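Visit report: the gripper cell at Skodwood, 02/03/2023

I went to Skodwood to see one robot arm and was first shown the parking lot, the coffee machine and a wall of framed safety certificates, in that order. The arm lives at the back, in a bay they call Fikirlow. Nobody could tell me who Fikirlow was.

Blair Urquhart looks after it. She starts each shift with a rag, a hex key and a printed sheet with 16 lines on it, of which she admits to reading three. The rag is for the gripper pads, which get a wipe before anything moves. The hex key is for the finger screws. They work loose, and a loose finger closes a hair off center and then everybody blames the software.

Pads are swapped after 3,000 grips or when Blair dislikes the look of them, whichever comes first. It's usually Blair. The old ones go in a coffee can, and Niall Innes, who pays for them, has asked her to move the can somewhere he can't see it.

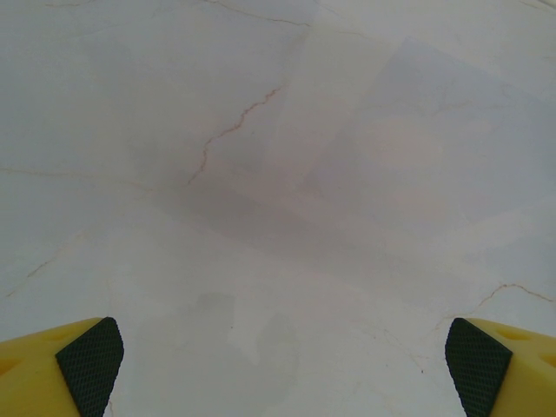
I had come with a question about pad wear, having ruined a set at home on a much cheaper arm. My pads were smooth and shiny by the end – closer to soap than rubber. Blair's advice was to look at the pattern before blaming the motor, and to do it through the wrist camera with the fingers wide open. On hers the fine diamonds show on both dark green pads, right down between the yellow fingers, and you can check them without getting on your knees. She also looks for specks on the work surface from up there. I have been getting on my knees for two years.

The tour ended with Finlay Matheson recalibrating the wrist, a job that took 54 minutes and most of his good mood. I was offered a second coffee and took it.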